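Skirkato reopens bedding repair counter

The textile repair counter at Skirkato in Hornberg reopened on July 16, 2021, with space for 83 items a week. It takes blankets, throws and denim cloths, including pieces with frayed hems.

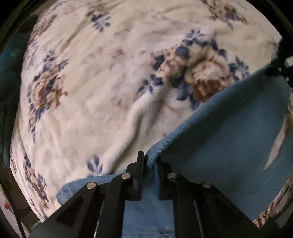 Plush blankets are checked for worn nap and open seams before any stitching starts. Denim is sorted by weight. Standard repairs take four working days, said Yetunde Nwankwo, who runs the counter. Drop-off is at the Reisinger entrance.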